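4.2 Glove sizing and the way riders buy

The survey returned 1,085 usable replies from people who had bought at least one pair of motorcycle gloves for road use. The replies on fit were less clear than those on price. Most riders could give the size printed on the label of their current pair, but many added that they owned another pair in a different size, often from the same maker. When asked which was their "real" size, a fair number left the box blank or wrote in both.

Makers in our sample work out size in one of two ways. The first uses the distance round the palm, measured just below the knuckles with the thumb left out. The second uses this figure together with the length of the middle finger. Motusero and Jellero both print the first kind of chart, and Trultilex prints the second. A rider with broad palms and short fingers will be told to take a larger size by the first chart and may then find spare material at the fingertips. Riders described this fault more often than any other, and they described it in much the same words: the lever felt far away, the indicator switch was hard to find, the visor tab slipped.

Spare length at the fingertip was mentioned by riders of all ages and on all types of machine. It came up more in winter gloves than in summer ones, as might be expected from the added lining. Several riders said they had bought winter gloves a size up on the advice of shop staff so as to leave room for an inner glove, and had then never worn the inner glove. Others had done the reverse and bought close-fitting winter gloves that became cold after an hour on the motorway.

The interviews gave a fuller account. Sandoval carried out 20 of these by telephone, and Twal coded the notes without seeing the survey replies from the same riders. Where the two sources could be compared they agreed on size and on closure type, and differed on how long the gloves had been owned. We have used the interview figure where both exist. One rider, who commutes all year and tours in September, kept four pairs in use and chose between them each morning by holding a hand out of the kitchen window. She wore three different sizes across the four pairs and did not regard this as a problem.

Closure at the wrist had more effect on reported comfort than we had allowed for. Gloves with a single strap across the inside of the wrist were described as secure but hard to adjust with the other glove already on. Gloves with a second strap at the cuff were described as slow. Riders who wore the cuff inside the jacket sleeve had the most complaints, mainly about bulk over the wrist bone – a point that does not show up when gloves are tried on in a shop with a T-shirt.

Shop visits were made to 15 retailers. In most of them gloves were hung in pairs joined by a plastic tie, and a customer who wished to try both hands had to ask for the tie to be cut. Staff at the Deák shop cut the ties as stock came in, and customers there were seen to try more pairs before choosing. We did not record sales, so we cannot say whether fewer gloves were brought back. The Sunday visits were cut short at two shops by the number of customers, and those notes are thinner than the rest.

We asked riders to mark their present gloves out of 100 for fit, and again for warmth, grip and ease of use with the controls. The mark for fit followed the mark for ease of use closely. It had little to do with the price paid. Leather gloves were marked lower for fit by riders who had owned them for a short time and higher by those who had owned them for longer, and we take this to reflect the softening of the leather as well as the fact that riders who dislike a pair tend to stop wearing it. The survey has no means of separating the two. Textile gloves showed no such pattern.

A few replies concerned the palm slider, a hard piece set at the heel of the hand. Riders with small hands reported that it sat too low and pressed on the wrist when they leaned on the bars. None of the size charts we collected gives the position of the slider, and it appears that some makers use the same part through the whole size range.

Figure 4. Gripper fingers spread apart at a white tabletop.

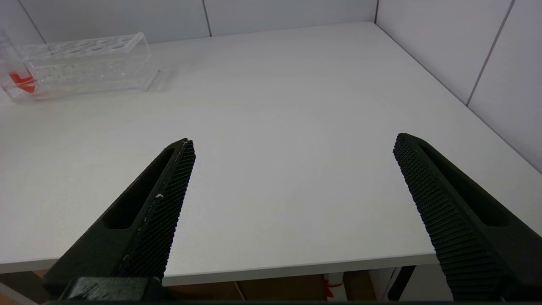
Riders who had changed the angle of their levers were asked whether this had altered their view of the gloves. Most said it had helped with reach and had made no difference to pressure at the wrist. Lever position is taken up again in Section 4.3, together with grip diameter and the use of heated grips.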